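Paid testers wanted: help me write handling rules for two-armed robots

Hi! I run the bench work for a small project called Prarnent, and I'm looking for 11 people to help me finish something I've been picking at since last winter. We're putting together a good-practice guide for people who work next to robot arms on small tabletop jobs, and I need folks to try out the draft and tell me where it's wrong, confusing or just plain annoying.

The draft has 80 rules in it right now. I'd love to end up with half that. Some are simple (say out loud that you're reaching in, keep your sleeves tight) and some are still a fight, like how worn a fingertip can get before you have to swap it.

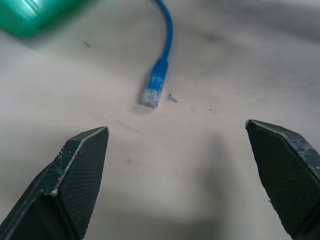

That one is my pet topic, I'll admit. One shop says change the fingers at the first chip, another runs them until parts start slipping, and I'd really like a rule a new person can follow without calling me over. If you have opinions about grip surfaces, please, please apply!

You'd spend your sessions at our Lanesex bench, running short cable and connector jobs with the draft next to you. You set up the table, check the arms, start the job, stop it when the rules say stop, and write down anything that made you hesitate. I also want arguments about the setup section – how far apart the grippers should park, where loose cords can lie, what may stay on the table during a run.

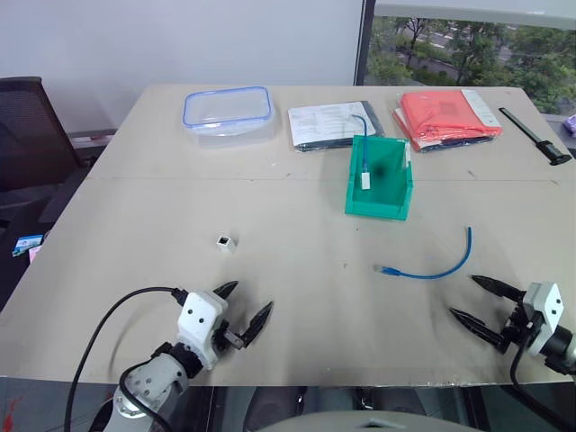

Both arms at the bench, grippers open, with a network cable between them.

You don't need an engineering degree. I'd like a mix: people who have run machines for years and people who've never touched one. You do need to be 18 or older, okay with standing for a while, and willing to stop a job even when it's going well.

Pay is $700 for the full set of sessions, and that includes the safety briefing. We start in February, mornings from 9 a.m.

To apply, send a few lines about yourself to the Mekow front desk, Room 821, and put "Pavlović draft" at the top (that's our working title for the guide). No résumé needed – just tell me about a rule at work you always thought was silly.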